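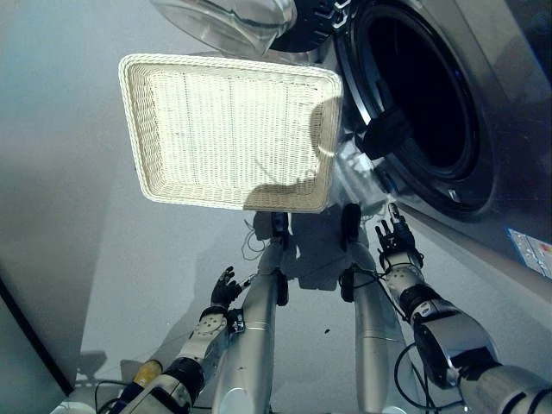

**3.2 Laundry area and basket**

The laundry task used a front-loading washer with a silver-gray front and a white wicker basket (Figure 1). The basket is rectangular, with a braided rim. Households in our November survey named a basket of this shape most often — 40 of them kept one beside the machine. Loads were limited to seven items, and the door was left open between loads. 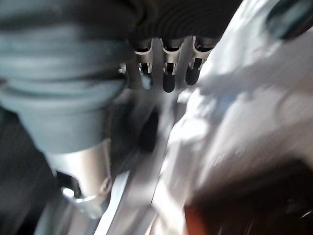
**3.3 Floor and items**

Clothes that missed the basket were left where they fell and recorded as floor items. Saxena and Groen sorted these by colour and fabric, using the Trellovby list. The floor has light grey, speckled tiles with a thin dark seam.

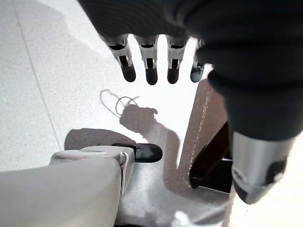
Socks made up most of the floor items, and small towels came next. We did not weigh anything under 500 g.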